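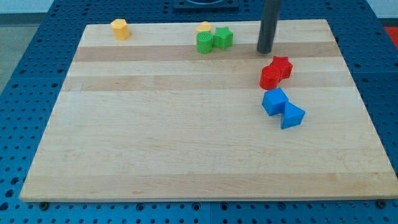

The night flights are what Meenakshi Devadiga wants to talk about first. Give Edet two decent evening departures, she says, and people will stop driving three hours through the hills to catch a plane somewhere else.

She may get her wish! Since February the little airport at Edet has had working lights along its whole taxiway, 214 of them, and the old generator that used to quit in heavy rain has been hauled off. Prultar, the regional carrier, has already moved one of its Nokeo flights to after dark, and a second is penciled in for the summer schedule.

I went up to see it and loved every minute. The terminal is one long room with a tea counter at the far end (get the ginger biscuits) and a window where you can watch the bags go out by hand cart. Roughly 120 passengers come through on a good day, and on the evening I was there most of them seemed to be related to each other.

Then the lights came on, low and blue, and the whole waiting room went over to the glass – kids, grandparents, the man from the baggage desk. The plane from Nokeo dropped in over the ridge a few minutes later and rolled right up to us.

Devadiga has been pushing for this for years, mostly by letter. Her next target is Grureo, on the coast, where the fish buyers are. A late flight would get the afternoon catch there by dinnertime, she says, and she has the timetable drawn up already. Prultar hasn't said yes. It hasn't said no, either, and she is writing to them again this week.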